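Notes, folding talk, Kollusard housing day. Rosalie does intro, I start 10 past.

Open with the bed. Biggest flat surface most tenants have got, so fold there. Sheet on first, smoothed from the middle out.

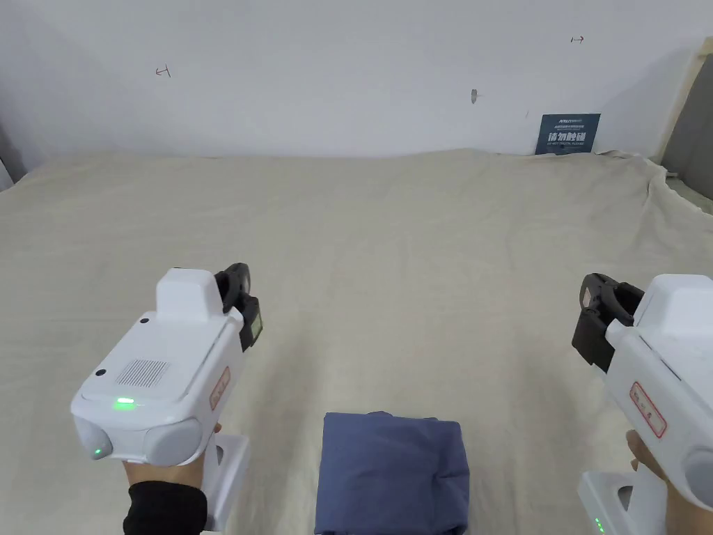

Then thirds, then half. Dont rush this bit, last time Doina had to repeat it.
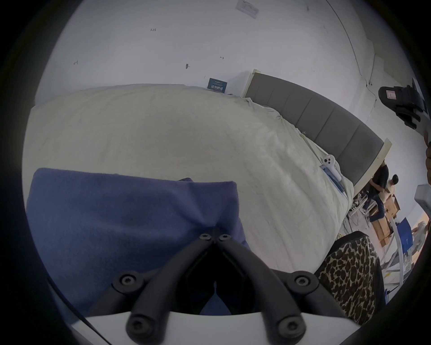
Creases next. Nobody irons sheets, fine. A wrinkled one like the cream one on this bed still does for folding on, just pull the corners tight. Handouts: 100 printed, 92 left.
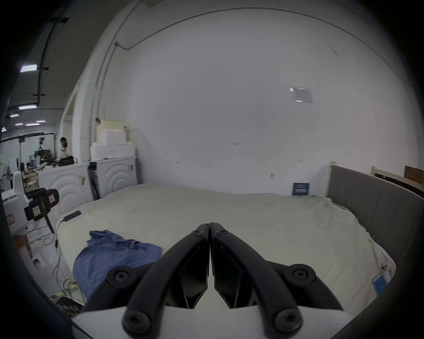 Do towels and shirts get folded the same way?
Towels in thirds, shirts sleeves in frist.

Hand over to Fatos, shelves.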